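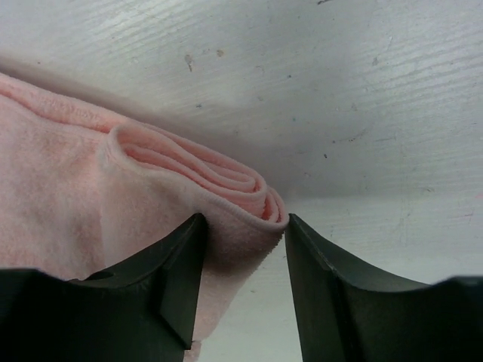
Botond Borbély wrote: Before anyone sends anything back, could you try one of them without any softener at all, and could you let me know whether the tumble dryer has been on hot? Microfibre that has gone slippery and won't soak anything up has nearly always got something sitting on it, and it comes off more often than you'd think. Rolling I'd like to come to separately, if you don't mind, as I suspect it's another matter altogether.

Ticket 1625
Fernow Household Linens, customer help
Product: Fikano microfibre towel, hand size, pink
Subject: Towels not absorbing, and won't stay rolled
Opened: Thursday, May 4, 2023
Status: Closed by customer

Original message

Hello, and thank you in advance to whoever is reading this. I am sorry it's a bit of an essay, but I would sooner tell you everything at once than have you come back and ask.

I look after the rooms at Menovlow, a small guest house near the estuary, and in November we changed over from our old cotton hand towels to your Fikano ones in pink. I chose them myself and I was very pleased with them. They're soft, they dry overnight on the rail even in the back bedroom where nothing ever dries, and the colour goes with the tiles, which are a sort of shell colour and not easy to match. Guests have said nice things. One lady wanted to know where she could get them and I wrote it down for her on the back of a breakfast card.

Lately, though, I have had two troubles with them.

The first is that they have stopped drying your hands. You pick one up and it feels lovely, softer than when it was new if anything, but the water just gets moved about. I thought it was me until my sister came to stay and said the same thing at breakfast without being asked. If you drip water on one it sits there as a bead, like it does on a waxed jacket.

The second is the rolling. We don't fold the hand towels, we roll them, and they go in a basket by the basin with the rolled end facing out so you see the layers. It's a small thing but it makes the room look ready. When they were new they held beautifully. Now I do them on the worktop, carry the basket upstairs, and by the time the guests arrive half of them have eased open and one has usually flopped over the side with its tail hanging down. I have tried rolling tighter. I have tried starting from the other end. I did try ribbon, but it looked like a wedding.

Washing is done here, not sent out. We use Naqvi liquid and a capful of the Naqvi softener that goes with it, in with the bath mats, and then the tumble dryer. I'm not sure what setting the dryer is on because the lettering has worn away. I follow the label as best I can but I will confess that the labels came off the towels early on, as they showed when rolled.

Is it a fault, do you think, or have they simply had their day? I'd be sad if so.

Log

Reply from Botond Borbély
(as at the top of the page)

Reply from customer

Thank you Botond, that was quick. I had a good look at the dryer with my glasses on and a torch, and compared it with the booklet, which I found in the drawer with the fuse wire. It has been on the hottest setting. I expect it was put there for the bath mats and never put back. As for the softener, yes, every wash, and if I am truthful probably a generous capful.

I hadn't the least idea that softener was a bad thing for a towel. I've put it in with towels all my life, and so did my mother.

Reply from Botond Borbély

Please don't feel bad, we get this one every week, and the bottle shows a stack of fluffy towels on the front, so how would anybody know. Softener leaves a coating. On cotton you can get away with it for a good while, but microfibre picks water up in very fine split fibres, and once they're coated there's nowhere for the water to go. That would fit with what you say about them feeling softer and drying worse.

The heat is the one that worries me a little more. A coating can be washed off. Fibres that have been too hot for too long can harden at the tips, and that we can't undo. You can usually tell with your fingertips: a scorched one catches on dry skin in a scratchy sort of way and feels a bit flat. Yours sound soft, so I'm hopeful.

Here is what I'd like you to try. Take 2 towels only, so that you've still got plenty to be going on with.

Run the machine empty first on a hot wash, with nothing in the drawer. Pull the softener compartment right out and rinse it under the tap as well, it will be gluey.

Wash the two towels by themselves, warm, with half your usual amount of the Naqvi liquid. No softener. No bath mats, please! Cotton sheds, and microfibre hangs on to every bit of it.

Wash them again with no detergent at all. If you see suds through the door on that second wash, do it once more until you don't.

Spin at 800, no faster. Fast spinning sets creases into them and that will matter when we get to the rolling.

Dry on the line or over a rail. If it has to be the dryer, use the coolest setting there is.

Then do your drip test again and tell me what the water does.

Reply from customer

Well, I have had quite a time of it. The compartment was disgusting. I won't go into it, but I took it out to the yard to do it with an old toothbrush and I was out there long enough for the tea to go cold.

I did the 2 towels just as you said. There were suds on the wash with nothing in it! Quite a lot of suds. I sat on the laundry stool and watched them go round and thought, that's all been in there while people dried their faces. So I did it again, and there was still a bit of froth round the edge of the glass, and then once more and it ran clear.

Line dried, as we had a good breeze. And the drip went in. It didn't go in straight away like a new one, it thought about it for a moment first, but it went in and it spread. I dried my hands on one and they were dry. I was so pleased that I went and found somebody to show it to, and he was very polite about it.

They do feel different. Not so silky, a bit more fuzzy, with more grip to them if that makes sense. I think this is how they were when we bought them and I had forgotten.

Reply from Botond Borbély

That is lovely to hear, and the fuzzy feeling is just what I was hoping you'd say. The moment's hesitation should get shorter over the next few washes. I'd go ahead and do the rest, in smallish loads so they have room to move.

Now, the rolling. I think you've half answered it yourself. A towel coated in softener is slippery, and a roll only stays shut because each layer grips the one underneath. Could you roll one of the cleaned ones and one of the ones you haven't done yet, exactly the same way, and leave them side by side for an afternoon? And would you tell me how you do it, step by step, particularly where the hem ends up?

Reply from customer

I did it on the kitchen worktop after the breakfasts and left them till I had the beds done. The one I'd cleaned had relaxed a little but was still a roll. The other had let go and was lying there like a dropped scarf. So you were right.

How I do it. I fold the long sides in to meet in the middle, then fold it in half along the length so that it's a strip, then roll from one short end to the other. The hem goes in at the start, in the middle of the roll, and the other hem finishes on the outside. I like to see that edge come round in a curve, it looks neat. I put it down with the loose end wherever it happens to land, I have never given that any thought.

Reply from Botond Borbély

Thank you, that's very clear. I went and tried it at my desk with a Fikano from the sample cupboard. A few suggestions, take or leave them as you please.

Roll with the fold facing you and the open edges away, and smooth the strip with the flat of your hand before you start. Any air trapped in the strip works its way out later and loosens everything after it.

Start with a small tight turn at the hem. The hem is thicker than the rest and if the first turn is slack there's a hollow in the middle that the whole roll sinks into.

Don't pull as you go. I know it's tempting. The cloth has some give, and if you stretch it into the roll it will spend the afternoon springing back. Firm pressure downwards and let it travel along the worktop.

Set it down with the loose hem underneath, so that its own weight holds it. In your basket, pack them snugly with the hems facing down or against a neighbour.

And let them get properly dry and cool before rolling. Warm from the dryer they roll beautifully and then undo themselves.

Reply from customer

Hem underneath! All these months. I have done the whole basket for the front bedroom and carried it up the stairs at my normal speed, and they were still rolled this morning when I went in to open the window.

I've cleaned all but the last load now. A couple of them are scratchy in the way you described, and I think those must have been at the bottom of the dryer with the mats on a bad day, so they have gone under the sink for wiping round the taps and I don't hold it against anybody. Everything else has come back. The softener has been moved to the top shelf behind the starch and there's a note on the machine.

I did wonder about the labels. Would it be possible to have the washing instructions on a card in with the towels? I can't be the only one who cuts them off.

Do please close this, and thank you for being so patient with me. If you are ever down this way there's a kettle.

Reply from Botond Borbély

I've passed the card idea on to the people who do our packaging, with your reasons, and I've put a printed sheet of the washing instructions in the post to you at Menovlow in the meantime. It's only from the office printer, but it will go on the wall by the machine.

Thank you for the offer of the kettle. Closing this now, and if the last load gives you any bother just reply and it will open up again by itself.

Ticket closed at customer's request.
Cause: softener residue; dryer set too hot.
Action: residue washed out, care sheet posted, rolling advice given.
Replacement sent: none required.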